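Part 4. Generating Cluttered Tabletop Episodes

Read Part 3 first. If you skipped it, your grasp labels will be written in the wrong hand frame, and you will spend a pleasant afternoon blaming the renderer.

What this part covers

The Zosix clutter method trains a grasp policy on simulated tables that look like somebody emptied a kitchen drawer and a toy box onto them and left the country. Object types, colors and tabletops are drawn at random and without taste. The idea came from Pui-shan Yuen, who noticed that our tidy tables produced a policy with excellent manners and no ability to cope with a fork lying under something.

You will set up a batch, run it, check it by eye, and hand it to the trainer. A full batch is 3,393 episodes. Do not start with a full batch.

Before you begin

You need the Asfaw object pack unpacked in the assets folder, the wrist camera calibrated as in Part 3, and enough disk space. The installer's idea of enough disk space is optimistic. Double it.

Setting up the batch

1. Open the batch file and set the episode count to 12. You can raise it later, once you have seen what comes out.

2. Set the master seed. We use 172 for all test batches, so that when two people complain about the same episode they are complaining about the same episode. Choose your own seed for training runs and write it down somewhere other than the whiteboard.

3. Set clutter level to 3. Level 1 is a table with plenty of elbow room. Level 2 allows objects to touch. Level 3 allows them to overlap and hide each other from the wrist camera. There is a level 4 in the menu. It crashes.

4. Turn on surface swapping. Each episode then gets its own tabletop texture. Busy textures are left in on purpose: a policy trained only on plain gray learns to treat every vein in a stone counter as a thing to pick up.

5. Leave scale jitter on. It resizes objects independently, so you will meet spoons the length of a forearm.

Caution: Do not turn on scale jitter and fixed contact width together. The gripper will close to the width of the original object, pass straight through the resized one, and report success. Po-yen Wu lost most of June to this and has asked that the caution be printed in larger type. We only have the one size.

Running the batch

6. Start the run from the command window. The progress bar moves quickly to the end and then sits there while physics settles. Leave it alone.

7. When the prompt returns, open the log and look for the word "penetration." A few hits at level 3 are normal. If every episode has one, your object pack is from the old Skostton release, whose collision shapes were drawn by an optimist.

Checking by eye

8. Open the wrist view for each test episode and step to the moment of closure. The target should sit between the two fingertips, with both of them plausibly near it. At level 3, expect part of the hand to block your view of the neighbors.

9. Compare the view with the target name in the log. Long, thin targets deserve a second look, as the labeler sometimes credits the grasp to whatever is lying alongside.
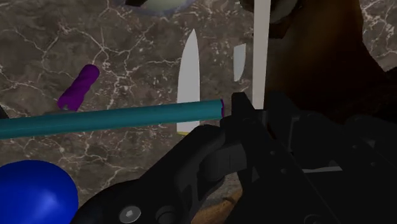 10. Mark each episode keep, fix or drop. Keep means the grasp is believable, even if the decor isn't. Fix means the grasp is fine and the label is wrong. Drop is for floating objects, fingers inside solid matter, and anything you would be embarrassed to explain to a visitor.

Note: Ugly is not a reason to drop. Our first reviewer at the Wirnham lab dropped every episode with clashing colors, and the policy trained on what remained was worse at real tables than the one it was meant to replace.

11. Save your marks before closing the viewer. It will not ask.

Scaling up

12. If you kept most of the test episodes, set the count to the full batch, change the seed, and run it overnight. If you dropped most of them, go back to step 3 and lower the clutter level by one.

13. Copy the finished batch to the training machine along with the log and the batch file. Yee-man Lo will send back any batch that arrives without its log, usually with a short message and sometimes with no message at all.

Training settings are in Part 5.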